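How to write a task breakdown for a supported job placement

This guide is for job coaches and line managers setting up a new worker with a learning disability in a café, canteen or packing room. It covers the task breakdown sheet only. Travel training, benefits advice and the contract are dealt with on separate pages.

Before you start

You will need the job description, a blank breakdown sheet, a watch, and permission to stand in the work area for one full shift. Tell the rest of the team what you are doing. People work faster and less naturally when they think they are being timed for their own review.

Step 1. Watch the task being done

Pick one task, for example restocking the condiment station. Watch an experienced member of staff do it at least three times. Write down each action in the order it happens. Do not tidy the list yet.

Step 2. Split it into single actions

Each line on the sheet should hold one verb. "Fetch the box and open it" is two lines. Most kitchen tasks come out at between 10 and 24 lines. If yours is much longer, you have probably joined two tasks, and they should go on two sheets.

Step 3. Mark the cues

Next to each line, write what tells the worker to begin it. A cue can be a sound, a level in a container, a clock time or a word from a colleague. Lines with no cue are where most workers stop and wait. Add one — a strip of coloured tape at the refill level is usually enough.

Step 4. Take a baseline

Ask the worker to try the task without help. Score each line I (independent), V (spoken prompt), G (gesture) or P (physical help). Do not correct mistakes during the baseline unless there is a risk of injury. Repeat on a second shift before you set any targets.

Step 5. Choose the teaching order

Forward chaining starts with line one and adds lines as each is learned. Backward chaining starts with the last line, so the worker always finishes the task. Backward chaining suits short tasks with a clear end point. For anything that involves hot water or a slicer, use forward chaining and keep the coach at arm's length.

Step 6. Deal with small items separately

Sachets, lids and stirrers cause more trouble than heavy goods. They stick together, and they are easy to drop.

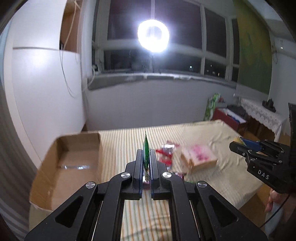
Give small items their own lines on the sheet: pick up one, check it is sealed, place it in the holder. If grip is a difficulty, try a wider holder or a shallow tray before asking for an occupational therapy referral. Record any change to the equipment at the foot of the sheet, with the date.

Step 7. Fade the prompts

Move from P to G to V to I, one level at a time. Drop a level once the worker has managed the line on three shifts in a row. If the score falls back, return to the previous level for two shifts and try again. The coach should also move further away as the scores improve; Ilze Vaher's training notes for Saludo suggest one metre per week.

Step 8. Hand over

The sheet is ready to hand over when 100 per cent of the lines are scored I on two shifts without the coach present. Give a copy to the worker, one to the line manager, and keep one on file. Review it whenever the layout, the supplier or the shift pattern changes.

Sheet last revised 4 Nov 2021. Older copies have no column for cues and should be replaced.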